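Cleaning Robots Need a Written Standard for "Clean"
By Trinity Fitzsimmons

Public buildings in Skindville may soon accept floor care done by machine. Before they do, the city should settle what it is paying for.

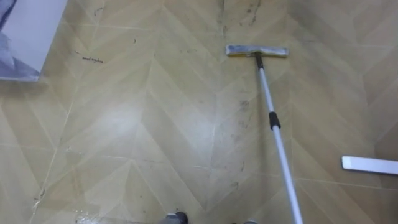 The draft rules now open for comment require a robot to cover 85 percent of the open floor in a room. Coverage is easy to log, and suppliers like it for that reason. It says very little about dirt. A mop can pass over a seam and leave the grime where it was, and the log will still show a full pass.

Lehtinen, which advises the city on building contracts, has proposed a second test: an inspection by a person, under normal room light, after the floor has dried. Seams, scuffs and pen marks would be scored separately from open areas. The city should adopt this test in full.

It should also require that loose items be recorded before work begins. Under the present draft, a robot may steer around a box or a bag and report the room as complete. Grorkbridge closed that gap in February – its contracts now list every area left uncleaned, and staff must sign the list.

Some suppliers object to the cost. The proposed check takes 2 minutes per room, and the Ledetora building has 44 rooms. That is a fair amount of labor, and it should be written into the contract price from the start.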